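Ski touring route survey, Tallama side: where we've got to
25 Jan 2022

Hi Doina,

Quick catch-up on what your grant has been paying for! Cayetano Barroso and I have now skinned 14 of the lines on the list, all on the Tallama side, and I'm really pleased with how the notes are coming together. The longest day was Manninen ridge, 1606 m at the top, wind-scoured and horrible for the last bit (ski crampons on, much swearing), but the descent into the east bowl was lovely soft stuff all the way to the trees.

We turned back twice below the Plemis couloir. The first time the visibility went, the second time we dug a pit and didn't like a weak layer sitting under the new slab, so that one stays blank in the guide until spring. I'd rather tell you that now than have you wonder.

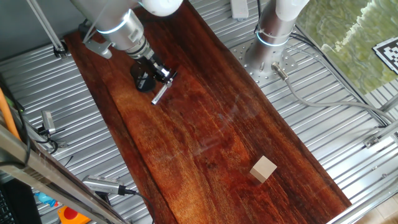

Money and what's next

We've spent 614 of the 1000 euros, nearly all of it on fuel and hut nights, plus one replacement pair of skins after mine stopped sticking at Plodell hut. The rest should see us through to May, when I'd like to have another go at Plemis on a proper overnight freeze. Cayetano is typing up the approach notes and I'm still behind on the slope angles – you'll get both together. Could you let me know if you want the summer parking info in there too?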